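Robotics club notebook, April, Sunday, after lunch

Continued the pick task in the simulator. Colin Bramwell had changed the object set on our Drenbridge server, so my old grasp settings were not valid any more and I spent the first part of the session only loading them again. Please, Colin, write it here when you change the set.

Seed 4 is the one I keep for comparing. The carton is the target. It leans, and the pitcher lies very close to it, so the approach from the side has little space. My planner treats the carton as if it was flat on the table, and this is wrong for such a pose.

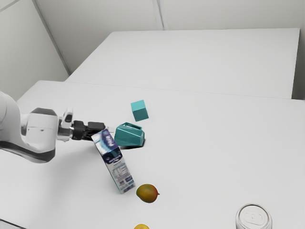

I made the approach offset 120 mm and let the wrist turn before going down. The planner now gives a path without collision for three of the start poses. For the others it still stops with "no solution" and I do not understand the reason yet. Marama Sheehan thinks the joint limits in our file are too narrow. I will compare them with the Nultix sheet.

Also to check: the pitcher and the cube are both teal, and my color mask joins them into one blob when the gap is small. Maybe use depth for this, or ask Marama for her segmentation script.

Not done: friction values, the gripper closing speed, the report for the Hevach competition. The log is in the shared folder, run 3.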